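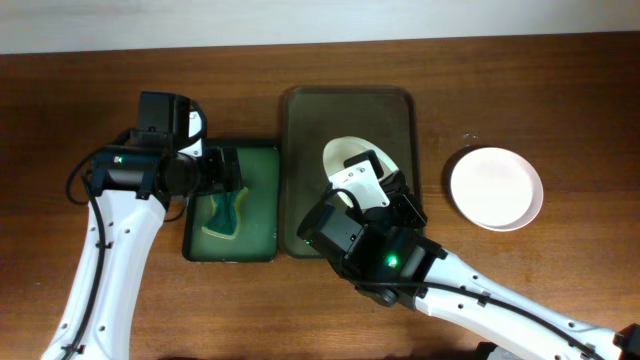
Duleck Woodfinishing Club – members' blog

I stripped and refinished my dining table in February and kept notes, mostly on drying times. The old finish was a wiping varnish from Prodix that had gone soft near the edge where people rest their arms. Soft finish clogs paper, so I took the worst of it off with a card scraper and only then started sanding.

Grit sequence was 80, 120, 180. I stopped at 180 on the top and went to 220 on the end grain, which otherwise drinks oil and goes dark. I have tried going to 300 or higher under oil on earlier pieces. The surface feels nicer for a week and then feels the same as everything else.

The oil was Tresen hard wax, the satin one. Two coats, applied with a white pad and wiped back after 13 minutes. The can allows longer, but my shop is dry and the first test board got tacky before I reached the far end. Wipe across the grain first, then along it. Any shiny patches left at this point are excess oil and will stay sticky.

Total used was 137 ml for the first coat and much less for the second. I did not weigh the second. I should have.

Drying was slower than I wanted. The shop sits at 60 degrees at night, and the second coat still smelled after four days. I moved a small fan in, pointed at the wall, and left it another week before putting anything heavy on the top.

Coffee rings wipe off so far. Hot pans are a different matter and I still use a mat. For small scratches I rub in a little oil with a gray pad and buff it, no sanding.

I also tried the Kudo water-based finish on an offcut. It dries fast and stays pale – too pale for me on this wood. The offcut is on the shelf by the door if anyone wants to compare. The leaves are next, once I find the second clamp.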